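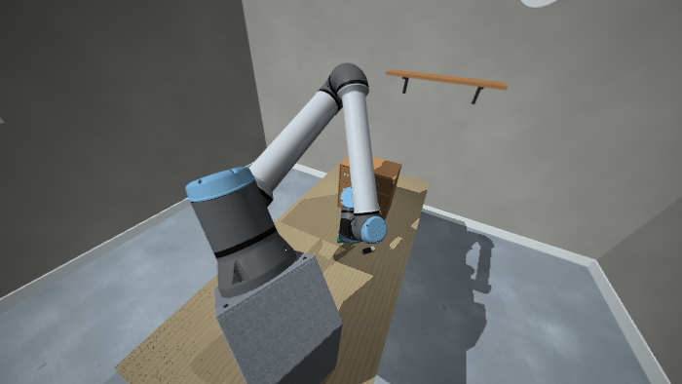
Facilities > Building Safety > Walk-through Checklists

3 min read

Jaramillo Annex, ground floor and basement
Fire and general safety walk-through, November
Walked by: Imani Kasprzak and Vasco Mota
Copy to: Chelsea Bloxham

Mark each line OK, FIX or N/A. Comments go under the line they belong to.

EXITS AND STAIRS

Exit signs lit - OK
Front exit door opens fully from inside - OK
Back exit door opens fully from inside - FIX
Door sticks at the bottom corner. It opens with a hard push, but a child or an older visitor would have trouble. Vasco shaved it down last winter and it has swollen again. Needs a carpenter this time.

Stairs clear top to bottom - FIX
Two folded chairs and a box of programs on the basement landing. Moved during the walk. Same spot as last time.

Handrails tight - OK
Stair treads - FIX
Rubber nosing on step 9 is lifting on the left side. Taped for now.

FIRE EQUIPMENT

Extinguishers on their hooks - OK
Extinguisher gauges in the green - FIX
39 is the tag number of the one by the kitchen. Needle is at the low edge of the green. Swap it out before the holiday dinner. Spare is in the boiler room cabinet.

Inspection tags signed - OK
Smoke alarms tested - OK, except the coat room
Coat room alarm chirped during the test and then went quiet. New battery put in, same result. Replace the unit.

Pull stations not blocked - OK
Someone had hung a coat over the one in the hall. Removed.

ELECTRICAL

Panel door closes and latches - OK
3 feet clear in front of panel - FIX
Paint cans stacked there again. Svyatoslav says he will find them a shelf.

No extension cords used as permanent wiring - FIX
Brown cord still runs behind the piano to the lamp. This was on the last list too. Please just move the lamp.

Outlet covers in place - OK

KITCHEN

Hood filters clean - FIX
Greasy. Soak and scrub, then let them dry overnight.

Stove knobs turn off fully - OK
First aid kit stocked - FIX
Out of burn gel and large bandages. The tweezers are missing. Order from Cludari with the paper towels to save on shipping.

Water at hand sink hot within a minute - OK

BASEMENT

Floor dry - OK
Damp line on the north wall has not moved past the pencil mark.

Storage at least 18 inches below sprinkler heads - OK
Boiler room locked - FIX
Found open at 4 p.m. with the key in the door.

OUTSIDE

Walkway lights - OK
Salt bucket filled - N/A until the first frost
Loose paver by the ramp - FIX
Rocks when stepped on. Patricio Troncoso has sand left over and can reset it. Cone is out until then.

Back door and coat room alarm come first. Send anything we missed to Imani, with the room name in the subject line.

Contact the building office | Copyright Jaramillo Annex | Back to top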